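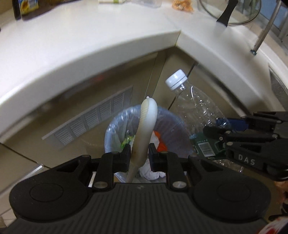 Demonstrations were recorded with two hand-held grippers, one for each hand, and no robot arm was used at this stage. The Custamberg set holds roughly 3000 demonstrations of household tasks, of which 100 were kept back for testing.

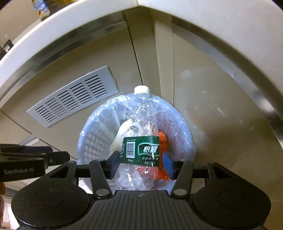

4.2 Thin-walled objects

Figure 6. A crumpled plastic bottle held between the finger pads over a lined waste basket.

Empty bottles change shape under light pressure and reflect light strongly – both effects make grasp width hard to estimate. We therefore trained the Hekent policy on wrist views together with the recorded jaw opening.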